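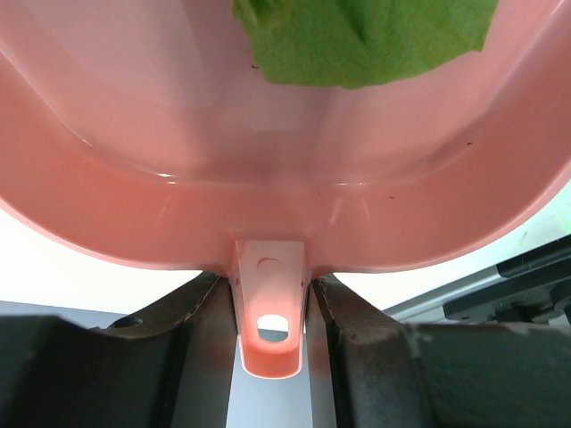

第6卷 · 第117页

3.2 小件清洁用具的收纳与混放

图3 粉色塑料铲斗，内放一块绿色绒面布。柄部短，有一椭圆形挂孔。

上一节谈的是大件（拖把、水桶、长柄扫帚），这一节只谈能拿在一只手里的东西。材料来自Lorente住户区，入户时间集中在七月，多数在上午九点以前，住户还没开始做家务，用具停在前一晚收好的位置。记录由Aurelio Tejada整理，分类表沿用Dukedine项目的旧表，只改了两栏。

先说铲斗。旧表把簸箕、撮子、铲斗分成三项，入户以后发现分不开。住户自己的叫法也乱，同一件东西，母亲叫簸箕，儿子叫铲子。本文统一写作“铲斗”，凡是有宽口、有斗身、有短柄或挂耳的塑料件都算。金属件另列，见附表。

铲斗的标准用途是接灰。但在本次材料里，接灰只占它一天里很短的一段时间，其余时间它是闲着的，而闲着的铲斗很容易变成容器。斗身凹，三面有边，放在架子上正好兜住软的东西。住户往里放抹布、海绵、橡胶手套、半卷垃圾袋。Tejada在笔记里管这个叫“顺手格”，意思是没有人专门安排它装什么，手里有什么就搁进去了。这个词我们后文继续用。

图3即为一例。布团在斗里，折了几道，没有叠。绿布和粉斗颜色差得远，找起来不费眼。同类搭配在入户记录里反复出现，布的颜色不一，团着放的远多于叠着放的。问到为什么不叠，回答大都很短：“还要用的”“擦地的布叠它干什么”。擦桌的布则多半叠好或者搭在水龙头上。可见叠与不叠跟布的等级有关，擦地布在最低一级，与铲斗同级，所以能放到一起。

这里有一个卫生上的问题，以往文献谈得少。铲斗接过灰以后很少洗，多是在垃圾桶边上磕两下。内壁残留的细屑，布一放进去就会沾上。图3内壁可见几粒深色小点，成分未作检测，不作推断。我们只想指出混放的次序：先灰后布，布再上地面。如果布还要拿去擦柜脚、踢脚线，甚至灶台下沿，这条路线就长了。有两户确实如此，访谈时住户自己也愣了一下，说没想过。

布的材质也有影响。绒面布、超细纤维一类的布容易挂细屑，平纹棉布好抖。不过这一点我们没有做对照，只是入户时抖过几块，印象如此，留待以后。

再说挂孔。多数铲斗柄上有孔，圆的或椭圆的，设计意图很清楚，是要挂起来的。挂起来斗口朝下或者侧着，里面就放不住东西了。也就是说，挂和装只能选一样。本次入户看到的情况，装的多，挂的少。原因归纳如下。

一是墙面。租住户不愿打孔，粘钩又吃不住力，掉过一次就不再粘了。二是钩子被占，围裙、购物袋、钥匙都比铲斗先到。三是孔的大小，常见粘钩钩头偏厚，小孔套进去费劲，取的时候要两只手。Tavar那一款挂架的钩头较细，用这一款的几户铲斗基本都挂着，布也就另找地方了。样本太少，不足以说明挂架本身起了作用，但值得再看。

柄的长短也要提一句。短柄铲斗用的时候要弯腰或蹲下，老年住户普遍不喜欢，往往另买长柄的，短柄的就退下来，放在水池下面，从此只装东西不接灰。这种退下来的铲斗我们在表里记作“转用”。转用铲斗反而比较干净，住户会拿水冲一冲，有一户拿它当种花的土铲，冲得最勤。在用铲斗与转用铲斗外观上很难区别，必须问。前期Protton的入户表没有设这一问，导致两类混记，该批数据本文没有采用。

关于颜色。原先设想住户会用颜色区分区域，例如卫生间一色、厨房一色，访谈下来基本没有。颜色是买的时候碰上的，店里剩什么买什么。只有一户明确说粉色的归卫生间，绿色的归厨房，可她家厨房里挂着的偏偏是一把粉色的，说是绿色那把裂了，临时顶替，顶了快一年。颜色规则一旦有一件坏掉就维持不住，这一点对后面第4节讨论标签很要紧。

赋值办法：各户小件用具的收纳状况按满分100计，单独放置、可沥干、取用一只手可完成，三项都满足的记满分；混放但住户知道并会定期冲洗的记50；其余按附表扣减。赋分由两人分别做，不一致的重新看笔记，不再回访。这个办法粗，扣减的档次也有争议，特别是“可沥干”一项，布团在斗里时底下积不积水，跟斗放平还是放斜有关，入户时没有统一记角度，是一个疏漏，下一轮要补上。

另有一个小现象顺带记下。铲斗里放布的住户，对应的刷子往往不在旁边。成套买的，用着用着就散了，刷子在阳台，斗在水池下。要扫的时候先把布拿出来，往地上或者桶沿一搁，扫完再放回去。有人放回去，有人忘了，布就留在桶沿上，第二天又从桶沿找起。这种来回挪动本身花不了几秒，住户也不觉得麻烦，可是问到“家里哪件东西最常找不到”，刷子和擦地布都被提到了，铲斗一次没有。斗大，显眼，丢不了。

成套用具的拆散过程放在3.3节，跟海绵架、刷筒一起讲，此处不在展开。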